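Section 4: Oiling and Caring for Your Drakelside Cutting Board

Welcome back! If you have come straight from Section 3, your board has been sanded, wiped and left to stand overnight, and you are ready for the part most of our customers tell us they enjoy the most. If you have skipped ahead (we know some of you do, and we don't mind), please go back and read at least the part about raising the grain. It only takes a few minutes, and the oil will go on so much more nicely afterward.

This section covers the first oiling, the wax coat, and the regular care that will keep your board going for many years. It applies to all of our maple boards, including the Ludcombe and the larger Urquhart. If you have the Lesex, with the juice groove, follow the same steps and see the extra note at the end.

What you will need

Food-grade mineral oil, one bottle
The small tin of board wax that came in your kit
Two clean cotton cloths (an old T-shirt is perfect)
A wire cooling rack, or a few small blocks to rest the board on
A bowl of water with a lid
A place out of direct sunlight where the board can sit overnight

Caution: Please don't use olive oil, corn oil or any other cooking oil. They seem like a sensible choice, and every year we get a few sad letters from people who tried it. Cooking oils go rancid inside the wood, and the smell is very hard to get out again.

4.1 The first oiling

1. Put on an old shirt and cover your work surface if you are worried about drips. Mineral oil won't hurt most surfaces, but it does travel.

2. Run your palm over both faces of the board. You are feeling for fuzz or rough patches. If you find any, go over them lightly with the finest paper in the kit, always along the grain, and wipe off the dust with a dry cloth.

3. Stand the closed bottle of oil in a sink of warm tap water for ten minutes. Warm oil is thinner and soaks in faster. Never heat it on the stove or in the microwave.

4. Pour a puddle the size of a silver dollar in the middle of the board and spread it out with your cloth, working along the grain. Add more as you go. Be generous here - a thirsty new board will take far more than you expect.

5. Do the edges next, and then the ends. The end grain drinks up oil faster than any other part of the board, so go back to it two or three times until it stays shiny.

6. Turn the board over and oil the other side in the same way. Both sides need the same treatment, even if you only ever plan to cut on one of them. A board that is oiled on one face only will often cup.

7. Rest the board on the rack so that air can get underneath, and leave it overnight.
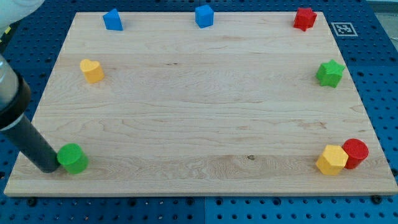 In the morning, wipe away any oil still sitting on the surface and see how the board feels. If it feels dry, or if the color looks patchy, give it another coat and another night. Most of our boards want three coats before they are satisfied, and a few want four. Bernd Pfeiffer, who wrote the very first version of this manual, used to tell people to stop when the board stopped asking, and we have never found a better rule.

Note: Maple is a natural material, and no two boards are alike. Streaks, small knots and changes in color are part of the tree and do not affect how the board wears. You will find that oil deepens the color and makes all of these stand out more. If a knot is loose or you can feel a gap around it with your fingernail, stop and write to us before you oil any further.

4.2 The wax coat

8. Wait until the last coat of oil has soaked in and the board feels dry to the touch.

9. Scoop out a piece of wax the size of a hazelnut and rub it between your fingers, through the cloth, until it softens.

10. Work it over the whole board in small circles, a thin layer everywhere, edges and ends included.

11. Let it stand for an hour, then buff with the second cloth. Keep going until the cloth slides easily and the board has a soft glow.

Caution: Oily cloths should be washed in hot soapy water or thrown away in a lidded bin outdoors. Please don't leave them wadded up in a warm corner. Mineral oil is gentler than the drying oils in this respect, but it is a good habit to be in.

4.3 Everyday care

12. Wash the board by hand after each use with warm water and a little dish soap, and rinse both sides.

13. Dry it with a towel right away and stand it on its edge until the next meal.

14. For onion and garlic smells, sprinkle on some coarse salt, rub it in with half a lemon, wait five minutes and rinse.

15. Oil again once a month for the first year, and after that whenever it looks pale or thirsty. To check, let a few drops of water fall on the surface. If they bead up, you are fine. If they sink in and leave a dark spot, it is time.

Caution: Never put your board in the dishwasher, and never leave it soaking in the sink. One trip through a hot cycle can open up the glue lines, and our warranty does not cover it.

4.4 Extra note for the Lesex

Oil likes to pool in the juice groove. After each coat, wrap the cloth around the handle of a wooden spoon and run it along the groove to lift out the extra. Do the same with the wax, or you will be picking little crumbs of it out with a toothpick later on.

If your board has already cupped a little, don't give up on it! Lay it on a flat counter with the hollow side down on a damp towel, check it every few hours, and move it to the rack as soon as it sits flat. If that doesn't help, write to Orestis Kontogiannis in our repair shop, and please tell him which board you have and how it has been stored. He answers every letter himself, so give him a few days.

Section 5 covers knife marks, stains and resurfacing.

Drakelside Board Manual, revised 2024-03-17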